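Home Catalog Lecterns Rentals Care Contact

March
By Kerttu Rantala

The Mekel State Funeral Lectern

Most of our lecterns are bought for weddings, graduations and the opening of bypasses. The Mekel was drawn up for a harder job, the farewell to a former head of government, where five people who could not stand one another in office each get 16 minutes to say how much they will miss the man.

We built the first one for the memorial of a former premier of Indari, a politician who had resigned twice and been forgiven at least once. The protocol office asked for something dignified, plain and impossible to lean on. They had seen the current opposition leader lean on things.

So the reading surface slopes more steeply than our standard model. Papers stay put behind a raised lip, but an elbow will not. The column is solid ash stained nearly black, and the base is weighted for outdoor use – Indari buries its statesmen on a hill, in wind.

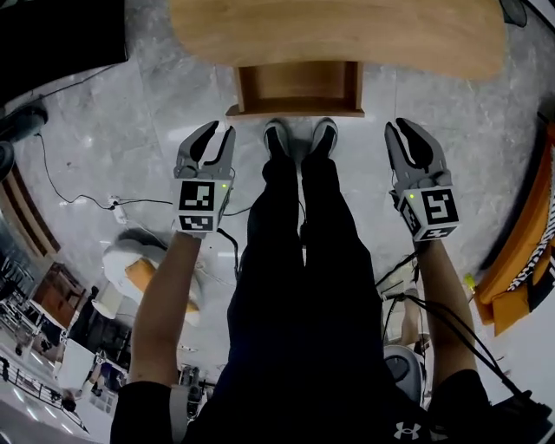
NURKTON, March – The Mekel is now in stock at the Nurkton showroom and can be tried at full height on any weekday. Bring a speech. Reading from the price list gives you no idea of the reach to the microphone, and it makes the sales desk nervous.

The front panel takes a crest, a party emblem or a plain black drape. We advise the drape. Party emblems have a way of changing between the death and the service, and at the Indari memorial two factions each sent us the only authorized version. Both are still in our back office if anyone wants them.

A shelf under the reading surface holds water, spare glasses and the second half of the speech, which the family may prefer to leave there. The reading light is dimmable and silent. A small clock faces the speaker. It has been ignored by 3 former ministers so far, but it keeps good time.

Rental: 499 per service, delivery within the Nurkton district included. Sunday services by arrangement.
Height: 4 settings, changed with a foot pedal.
Finish: black-stained ash, or Hyvönen gray to order.
Not included: microphone, drape, kind words.

For a lying in state of more than one day, please call first. We will need to know who is speaking, and in what order, and whether that has been agreed.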